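Dye notebook, August, early

Madder again! I know, I know, I said I was done with madder after the brick-colored disaster, but Marijke Lambrechts dropped off a bag of chopped root from her garden and I couldn't leave it sitting there.

Soaked the root overnight in rainwater, then brought it up very slowly on the small burner. Kept it well under a simmer this time (last time I wandered off to answer the phone and the whole pot went brown on me). Wool was mordanted with alum beforehand, four skeins of the Drultia worsted and one of the fuzzy stuff I can never remember the name of.

First skein out after an hour: pale, a sort of washed-out salmon. Not thrilled. Put the rest back in, added a pinch of chalk, and left them until after lunch. Much better, a proper warm orange with some red in it when you hold it by the window. The fuzzy one took the color unevenly, darker at the tie points, so looser ties next time. Somebody please remind me of that, I've written it in here at least twice already.

Exhaust bath gave a peach I like more than the main color. Typical.

Things to sort out: the Zokton scale is reading 6 grams with nothing on it, so all my alum weights may be a bit heavy. I subtracted it afterward but would rather redo one skein and compare. Also we're nearly out of soda ash, and whoever borrowed the long tongs, I need them back before the indigo.

Marijke thinks the well water would push it redder. Could be, hers has a lot more lime in it than our rain barrel. She's bringing a jug. 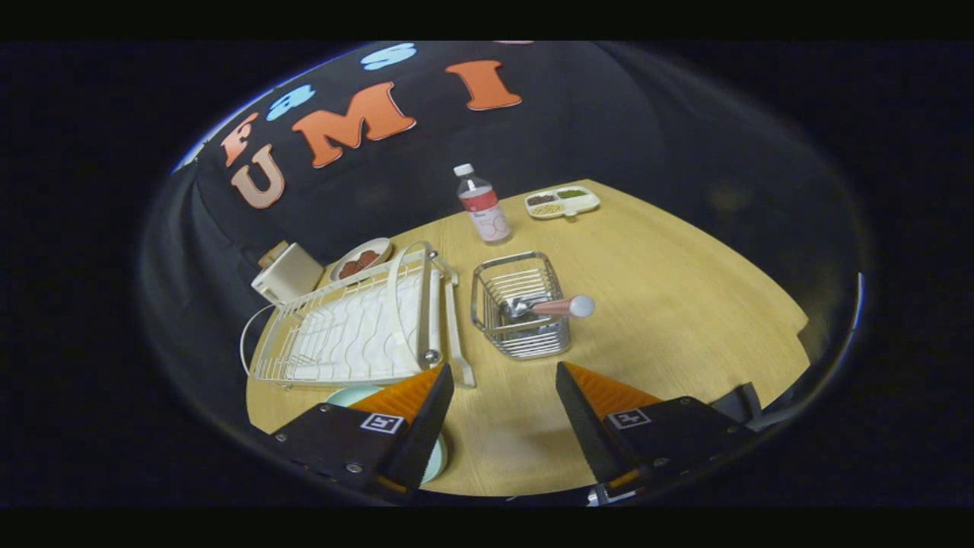

Lie, August

Second go with the well water, and yes, redder! Same root, same heat, no chalk at all. Rinsed about 8 times and it was still giving off a little color, so I gave up and hung it in the shade. Cut a short piece for the window test, half of it under foil. Will look at it again when the weld is ready to pick.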